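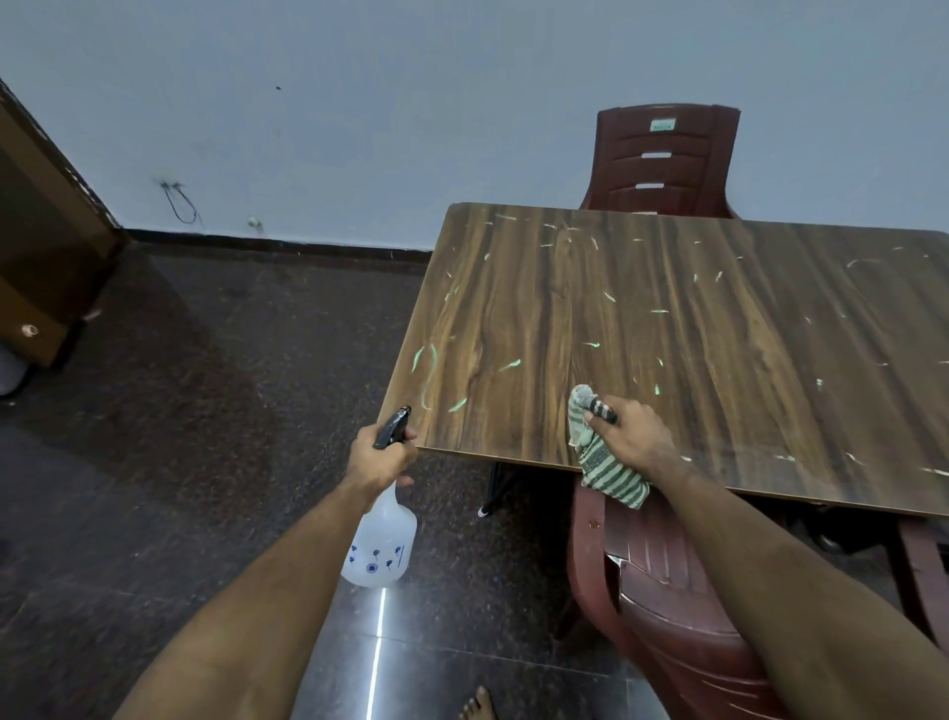
Spray in one hand, cloth in the other: a wood-grain laminate table top being wiped.

Caring for Laminate Dining and Study Tables

Household Advice Sheet, Prendberg Residents' Housing Service

This sheet is issued to all households in the Andwood and Dolton buildings. It concerns the routine cleaning of laminate table tops, and of the plastic chairs commonly used with them. It replaces the shorter note on furniture care that was included in the December circular. Residents who have kept the earlier note are asked to discard it, as the advice on vinegar has been changed.

What laminate is, and why it marks

A laminate top is a thin, hard printed sheet bonded to a board. The wood grain is a printed pattern beneath a clear wearing layer. The surface does not need oil, wax or varnish, and none of these will soak in. Furniture wax in particular leaves a film on which every plate and sleeve will leave a trace, and it should not be used.

The wearing layer resists most household spills. The weak points are the edges and corners, where the sheet or edge band meets the board. Liquid left standing along an edge may find its way into the board beneath and cause it to swell. Swelling of this kind cannot be reversed by drying. Most table tops returned to our Pichon Road store as beyond use have failed at the edge, while the middle of the top was still perfectly sound.

Before beginning

Clear the table fully. Moving items from one side to the other as the work proceeds generally results in a strip along the middle being missed.

Remove crumbs and grit with a dry cloth or a soft brush before any liquid is applied. Grit dragged under a damp cloth will scratch the wearing layer, and fine scratches hold dirt thereafter.

Chairs should be drawn back where the room allows. In smaller rooms, where the table stands close to a wall, a chair on the far side may be left in position, provided that its back is wiped afterwards.

Preparing the cleaning liquid

For ordinary weekly cleaning, a few drops of washing-up liquid in a spray bottle of lukewarm water are sufficient. Residents often add far more than this. Too much washing-up liquid is the commonest cause of a dull or streaky table, and a second and third application of the same mixture will make matters worse.

For greasy tables, one part white vinegar to 8 parts water may be used. The earlier note recommended a stronger mixture. It has been withdrawn following complaints of a lingering smell and of damage to metal table legs where the mixture had run down and dried.

Any spray bottle that is refilled at home must be labelled with its contents. Bottles that have previously held bleach, oven cleaner or garden products must not be reused for this purpose. Vinegar must never be mixed with bleach, or with any product containing bleach, as the resulting gas is harmful. Filled bottles should be kept out of the reach of children.

Applying the liquid

Hold the bottle with the nozzle directed at the table top and away from the face. Spray lightly. A fine, even covering does more good than a pool in one place. For a large table, treat one half at a time so that the liquid does not dry before the cloth reaches it.

Do not spray along the joints of an extending table. For these places, spray the cloth and wipe with the dampened part.

Sockets, extension leads and chargers should be moved well away beforehand. Where a socket is fixed to the wall behind the table, spray the cloth and leave the table top unsprayed on that side.

The cloth

A folded cotton kitchen cloth or a microfibre cloth is suitable. Fold it into a pad large enough to lie under the whole hand. A folded cloth gives an even pressure, and may be turned to a fresh face as each becomes soiled. A cloth gathered into a ball touches the table in only a few places and tends to push residue about. 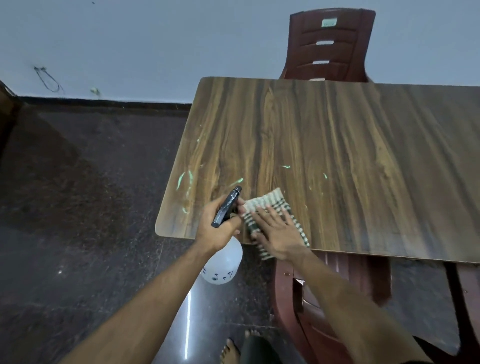
Work from the far edge towards the near edge, following the direction of the grain where it runs that way, and let each stroke overlap the last. Circular rubbing should be kept for individual marks. On reaching the near edge, carry the cloth over it and along the edge band, where sticky residue from hands and forearms collects. The underside of the edge deserves attention perhaps once a month.

Finish with a second, dry cloth. This final step is the one most often omitted, and it accounts for the greater part of the difference between a clear table top and a smeared one.

Cloths used on tables should not be used on floors. They should be washed after use in the hottest water the fabric will bear, and dried fully before being folded away.

Dealing with particular marks

Dried food. Lay a damp cloth over the mark and leave it for a few minutes. Most dried food will then lift with light pressure. A plastic scraper may be used if necessary. Knives, metal scourers and scouring powder must not be used.

Pale streaks and smears. These may be the remains of soap, of hard water or of a cleaning product. Wipe with plain warm water, then dry at once. If the streaks return when the table is dry, repeat with clean water and a clean cloth. On a strongly patterned wood grain, pale residue shows most clearly when viewed from a low angle with the light behind it, and it is helpful to inspect the top in this way before putting the cloths away.

Chalk, crayon and school paints. Chalk and water-based paint should come away with warm water. For wax crayon, use a little washing-up liquid on a soft cloth and rub gently in circles.

Ballpoint ink. Dab with a small amount of surgical spirit on cotton wool, having first tried it on a part of the table that is not normally seen. Open a window, and keep the spirit well away from any flame. Rinse with water and dry.

Turmeric and strong tea. Treat these as soon as possible. A paste of bicarbonate of soda and water may be left on the mark for ten minutes and wiped off without rubbing. A faint yellow stain will usually fade over several weeks in a room with good daylight.

Glue and sticky labels. Warm the label with a cloth wrung out in hot water and peel slowly. Remaining adhesive may be softened with a drop of cooking oil, after which the area should be washed in the ordinary way.

White rings and heat marks. Laminate will not tolerate a pan taken directly from the stove. Temperatures well above 100 degrees are quite usual at the base of a frying pan, and the sheet may blister or part from the board. Such damage cannot be cleaned away. Mats or a wooden board should be used at all times.

Plastic chairs

Moulded plastic chairs may be washed with the same mild mixture. Slatted backs collect dust along the lower edge of each opening, and a cloth drawn through the slots from front to back will remove it. The arms should be wiped as often as the table. Scouring pads will dull the colour permanently, especially on dark shades such as maroon and navy.

Check the feet of chairs and tables at the same time. A missing cap leaves the end of the leg bare against the floor, and on polished or tiled floors this soon leaves a mark. Replacement caps for standard metal legs are available from the Pichon Road store at no charge. Residents are asked to bring an existing cap for comparison, or to note the width of the leg.

The floor beneath

Drips should be wiped up as soon as the table is finished. Smooth stone-effect tiles can become slippery when wet, and particular care is advised for those who go barefoot indoors. Sweep before mopping, and keep small children out of the room until the floor is dry.

How often

A table used for meals should be wiped after each meal and cleaned fully, including edges and legs, once a week. A table used only for study or sewing will need full cleaning less frequently. Tables stored folded against a wall should be dusted before use.

Repairs and replacement

Lifting edge bands should be reported early. A band that has come away over a short length can be glued back by the maintenance team, whereas a swollen board cannot be repaired. Residents should not use household superglue on edge bands, as it sets before the band can be pressed straight.

The service supplies two sizes of table. The smaller has a top 135 centimetres in length. The older pattern, supplied to the Dolton building from 2000, is no longer held in stock, and any table of that pattern which cannot be repaired will be exchanged for the nearest current size.

Requests for repair, leg caps or exchange may be left at the front office of either building before 4 p.m., marked for the attention of Subbarao Pisharody, Household Services. Please give the flat number and state whether the table is of the fixed or extending type. Printed copies of this sheet in large type may be requested from the same office.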